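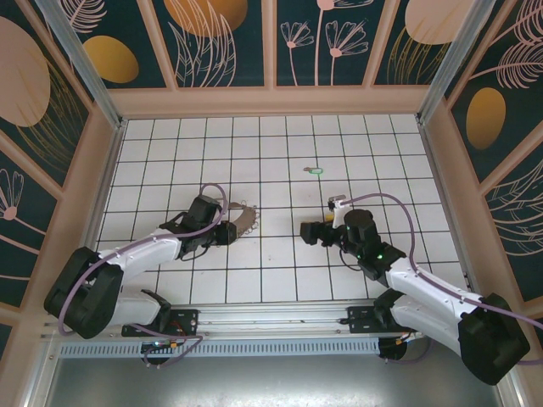 TODBERG — Sivavine, the table linen and trimmings distributor, today announced that it will extend robotic sorting to every packing line at its Todberg site by January, following a trial on a single line. The new stations were supplied by Virkau and are intended to take over the sorting of small, light goods, a task that has until now been done by hand for full shifts. Each station has two white robot arms mounted on one aluminum rail, facing each other across a tiled work surface, so that small pieces can be approached from either side. Flat items with a scalloped edge are among the hardest goods to handle, and they were included in the trial from its first week.

The company employs 300 people at Todberg, of whom 80 work in sorting and packing. No jobs will be lost as a result of the program. Employees who now sort by hand will move to station operation, final inspection or customer returns, and their current pay grade will be kept in all three roles.

Training will be given during paid hours. Each operator will complete 35 hours of instruction before running a station alone, covering daily checks, safe stopping, clearing a dropped item and reporting faults. The course was written by Virkau together with shift leads from the packing hall, who asked for more time on fault reporting than was first planned.

During the trial, employees submitted 947 written comments on the station and the work around it. Many dealt with the height of the supply trays, which has been changed. Others asked for shorter turns at the inspection bench, and a new rotation will be in place when the second line opens. Comments on noise are still under review.

Final inspection will remain a manual task. Goods with delicate edges will be checked by a trained employee before they are packed, and operators may stop a station at any time without seeking approval from a supervisor.

Work on the remaining lines will be carried out between shifts — the packing hall will stay open throughout. Vasconcelos, the logistics firm that collects from the site, has agreed to a later evening pickup while the stations are being installed.

Employees with questions about their role or training dates should speak to their shift lead.

Company > Newsroom > Press Releases

Contact: Sivavine Press Office, Todberg | Copyright Sivavine. All rights reserved. | Back to top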